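Do wrens really reuse an old nest box?

My neighbor swears the same pair came back to his Patero box. I doubt it. Mine has sat empty since June.
Posted by Hamann65

Romain Jacquet
Same pair? Not without leg bands. Males often start several nests and the female picks one.
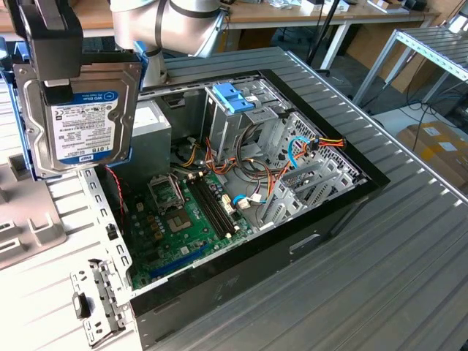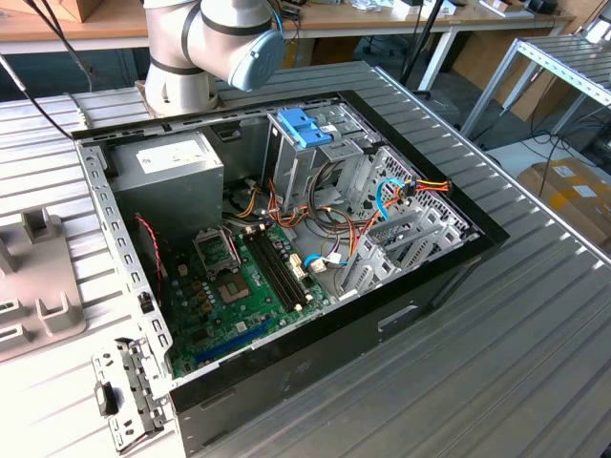 Clean yours out in fall and check the hole — 29 mm is plenty for a house wren.

nuvero_2
mine never used a box, they like my boot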